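Office and Workroom > Storage > Low Cabinets > Prelgate 3099

Prelgate Low Cabinet, model 3099

May
By Åsmund Lunde

The Prelgate is a small low cabinet in brown wood with a light top. It is made by Grolness and is meant for rooms where people stand up and move about: workrooms, classrooms, studios, hallways, the corner of an office where the post piles up. The price is £181 with the top fitted. Delivery is extra and depends on where you live.

We have sold the Prelgate for a good while now and it has changed very little. Last year the back panel was made thicker and the screws were swapped for bolts. If you have an older one, the new shelves will fit it but the new back panel will not.

What it is for

Most people buy a low cabinet to put things in and then find that they use the top just as much. A pile of papers, a pen pot, whatever somebody was carrying when they came through the door. The Prelgate top is made with this in mind. It is pale, so small dark things are easy to find on it, and it has a slightly rounded front edge that does not catch sleeves.

The inside is plain. There are two shelves, and both can be moved up or down on metal pegs. The lower one takes box files standing up if the upper one is set at its highest point. The upper one is better for paper, tape, chargers and other flat or loose things. If you want to store something tall, take the lower shelf out and keep it behind the cabinet, where there is just enough room for it between the feet and the skirting board.

The carcass is solid wood, stained brown and finished with Sirnlow hard wax. The stain is the same brown as on the Penrose bookcase, so the two can stand next to each other without looking like odd ones out. The top is left unstained and has two coats of the clear version of the same wax.

Where to put it

Leave space in front for a person to stand and another to get past. We say this to everyone who asks, and it is the thing people most often get wrong. A low cabinet looks as if it takes up hardly any room when you see it on its own, but someone using it has to bend or reach forward, and they take up more floor than the cabinet does. In a shared room, try it against the longest wall first, away from the door.

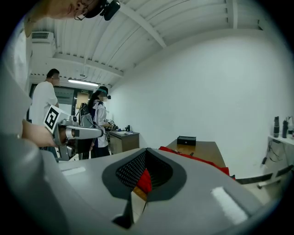

Bags are the other thing to think about. They end up near whatever surface people are using, and if there is nowhere to hang them they go on the floor and get kicked. Grolness makes a pair of side hooks for the Prelgate which screw into ready-drilled holes on either side. They will hold an ordinary bag or a coat. They are not meant for a bag full of books, and a heavy load on one side only will make the cabinet lean on a soft carpet.

Keep it out of strong sun if you can. The brown sides fade slowly and evenly, which few people mind, but the top goes yellow, and anything left in one place on it for a whole summer will leave a paler shape behind. A coat of wax brings some of the colour back. It will not get rid of the shape.

Do not stand it right against a radiator.

Putting it together

The cabinet weighs 26 kg and comes in one box. The sides, base and back are flat and the top is already joined to its frame, so the box is heavier at one end. That end is marked. It is a job for two people if there are stairs.

You will need a crosshead screwdriver and the hex key from the bag of fittings. Start with the base and sides, and leave the bolts a little loose until the back is in. Once the back is in its groove, tighten everything, then set the top on and bolt it from underneath. If you tighten the sides first the back will not slide down, and you will have to undo them again.

The feet screw in and out to level the cabinet. Turn them with the cabinet empty. On an old floor it may take a few tries -- push down on each corner of the top in turn and adjust the foot that lifts.

There is a wall strap in the bag as well. Please use it wherever there are children, and in any room where people might lean on the cabinet or sit on it. The screw for the strap is for brick or block. For plasterboard you will need your own fixing.

Cleaning and looking after it

Wipe it with a damp cloth and dry it with another. Washing-up liquid is fine in small amounts. Spray polish leaves a film on the wax and makes the top slippery, and papers slide off it.

Sticky tape and labels should come off the top within a day or two. Left longer, they can lift the wax when you pull them. If this happens, rub the place gently with the fine pad sold with the Sirnlow tin, put on a thin coat, wait until it no longer feels tacky and buff it. Do the whole top while you are at it or the mended patch will show.

Cups leave rings. They usually go by themselves after a day, and if they don't, the same treatment works.

Details

Model: Prelgate 3099
Maker: Grolness
Body: solid wood, stained brown
Top: solid wood, unstained, clear wax
Shelves: 2, adjustable
Weight: 26 kg
Price: £181
Supplied: flat, one box, with fittings and wall strap
Sold separately: side hooks, spare shelf, Sirnlow wax

Spare parts

Grolness keeps pegs, feet, bolts and shelves for all versions. Back panels are kept for the present version only. When you order, give the model number and say whether your cabinet goes together with screws or bolts. The number is on a paper label under the base. If the label has come off, a photograph of the inside corner is enough for us to tell.

Returns are accepted if the cabinet has not been put together. A cabinet with a fault can come back either way, and we will arrange the collection.

Comments

Marian T.
Bought two for our teaching room and they have been good. The tip about leaving the bolts loose should be printed in larger letters on the leaflet. I did it the wrong way round on the first one and had to start again.

dobson_r
Does the spare shelf come with its own pegs or do I need to order those too?

Åsmund Lunde
Pegs are in the packet with the shelf.

Keith
Nice cabinet. The brown is darker than I thought it would be from the website but my wife likes it. The top marks if you so much as look at it, so we keep a tray on there now.

Ffion
Agree about the floor space. Ours was behind the door for a month and everyone who came in hit whoever was getting the paper out. It's under the window now, which I see from this page is also wrong, but it's staying there.

P. Hale
Side hooks arrived with one screw short. Emailed and got a replacement in the post, no fuss. They feel solid enough with a coat and a light rucksack.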